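September 2026

Got in before eight and the render machine was still chewing on last night's batch, so I made coffee and went through the reject list by hand. There were 579 runs in the batch and 234 of them had been marked bad by the checker. That is too many. I looked at the first few dozen and most were marked bad for the same thing, which is that the arm had stopped a little short of where the script wanted it at the end. The object was where it should be. The arm was just tired of moving, as Beryl puts it. I loosened the end check and ran the whole list through again, and most of them came back in as good.

I don't love doing that. Every time I loosen a check I wonder what else gets through. I wrote down the old number and the new number in the log, with my initials, so at least there is a trail.

Beryl Hulme came by at ten to ask when the kitchen set would be ready to hand over. She has promised it to the people at Plasgate and they have started asking. I told her we have 3316 good runs on the counter and that I would like more of them to be from the awkward starts. The easy starts have the object out in the open in the middle, and the learner does fine with those after a day of training. It is the objects near the front of the counter that it makes a mess of. She said to write that down in an email so she could forward it. I wrote it down in an email.

The rest of the morning was driving. I did the left arm and Saoirse Fitzgerald did the right for the two-arm tasks, and then we each did single-arm pickups on our own. We are using the Rusov hand controllers again after giving up on the Prado ones, which drifted. I still have the blister from the Prado ones. The Rusov grips are smaller and my thumb cramps, but the hand in the sim goes where I put mine, and that matters more. 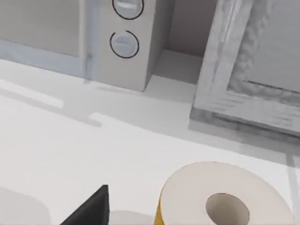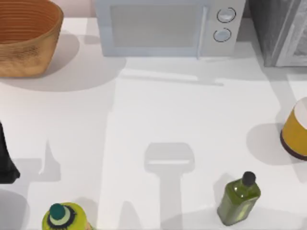
Two views of the counter layout we were working on.

We had a long talk about the toilet paper. Saoirse thinks it has no business in a kitchen set and will teach the learner something silly. I think it is fine. The object list was drawn up in February by someone who wanted odd things on the counter on purpose, so that the model would not learn that everything in a kitchen is a bottle. It is also a hard thing to grab well when it lies on its side. If you come in too wide you knock it, and if you come in at a slant one finger touches first and it rolls. I had it roll away from me more than once before lunch. I kept two of those runs, the ones where I went after it and got it on the second try. The rule we settled on last month is that a miss followed by a good recovery stays in, and a miss followed by a reset goes out.

Saoirse would keep more of the misses than I would. Her view is that if all the learner ever sees is clean pickups, it has no idea what to do the first time it fumbles. I agree with that up to a point. Past that point you are teaching it to fumble. We left it there.

Lunch was soup at the desk. I should stop doing that.

In the afternoon I changed how the lighting gets picked. It had been choosing from a short list of five setups and I could tell them apart just by looking at the counter, which means the learner can too. Now the light moves to a new spot for each run, within limits. It makes the shadows fall all over the place and some of them are ugly, but a real kitchen has ugly shadows too. Clastton had trouble with this on their own set. Their arm would slow down whenever it crossed a dark patch, and it took them weeks to work out why. I would like to skip those weeks.

The change broke the replay tool, of course. It was reading the old light names from the file header and there are no names anymore, only positions. I fixed it in the viewer but not in the export script, so nobody should run the export until I get to it. I put a note on the whiteboard and then sent the same note to everyone.

Did another long stretch of pickups from four until nearly six. My wrist was sore by the end and the last dozen runs were sloppy, with a lot of hovering before I closed the fingers. I threw those out. Hovering is the worst habit I have, and when I trained on just my own runs in the summer the arm hovered exactly the way I do. Saoirse's arm goes straight in. Mixed together they come out fairly normal.

Tomorrow: export script first, then starts near the front edge, then the written instructions for each task. Half of those still say "move object," and Beryl wants plain sentences that a person would say. Need to ask whether Plasgate wants the camera angles in separate folders or all in one. Also need to buy tape for my thumb.

Left at half past six. The new batch is running with the moving light and should be done by morning if the disk doesn't fill up.

3 comments
5 shares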